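How to Clean and Re-Oil a Dark Wood Tabletop

10 Aug 2026
By the Tritorent workshop desk
8 min read

A dark table shows everything. Dust, fingerprints, the ring from a glass of water. Most of it sits on top of the finish and comes off with soap and patience. Sanding is seldom needed, and it's the step that does the most damage when it goes wrong.

These steps are for solid wood with an oil or hardwax oil finish. If your table is lacquered, do the cleaning part and stop there. Oil won't soak into lacquer and will sit on it as a sticky film.

Find out which finish you have

Put a drop of water on the underside, or on a spot near a leg. If it slowly darkens the wood over ten minutes, the finish is oil and it's worn. If it beads up and stays that way, you either have lacquer or an oil finish in good shape. Rub a little mineral spirits on the same spot with a white cloth. Lacquer leaves the cloth clean. Old oil or wax usually leaves a faint yellow or brown mark.

What you need

Two cotton cloths that don't shed
Mild dish soap and a bucket
A gray abrasive pad, fine grade
Sandpaper in 320 grit, for rings only
500 ml of hardwax oil
Nitrile gloves

We used Gerer satin on a table bought from Brinduvberg. The 500 ml can was enough for two coats on a top 39 inches wide and nearly twice as long, with some left over. The can cost us 650 kronor. Other oils work the same way, but read the label for drying times and go by those if they differ from ours.

Clean the top

Mix a teaspoon of soap into half a bucket of lukewarm water. Wring the cloth until it stops dripping. Wipe with the grain, one section at a time, and dry each section before starting the next. Go over it again with plain water to get the soap off, and dry it again.

Leave the table overnight. Oil over damp wood dries cloudy.

Deal with rings and scratches

White rings are moisture in the finish. Rub them lightly with the gray pad and a few drops of oil. Black rings have gone into the wood and need the 320 paper, always with the grain, and feathered out past the mark so you don't leave a dish. Some black rings won't come out at all. We left one on ours. 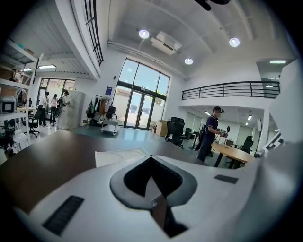
Vacuum the dust with a brush head, then wipe with a cloth that's barely damp. Dust left in the corners will end up in the oil.

Put on the oil

Stir the can, don't shake it. Pour out a spoonful at a time and spread it thin with the pad. After ten minutes, wipe off whatever hasn't soaked in. The surface should look even and feel almost dry. If it feels greasy, keep wiping.

Wait 8 hours and do a second coat, thinner than the first. A single coat is fine for a side table.

Lay used cloths flat outdoors to dry, or soak them in water before throwing them out. Oily rags in a pile can heat up and catch fire on their own.

Keep heavy things off the table for a week and use coasters after that. Kawaguchi makes cork ones that don't stick to fresh oil — felt ones do, and the fuzz is hard to get off.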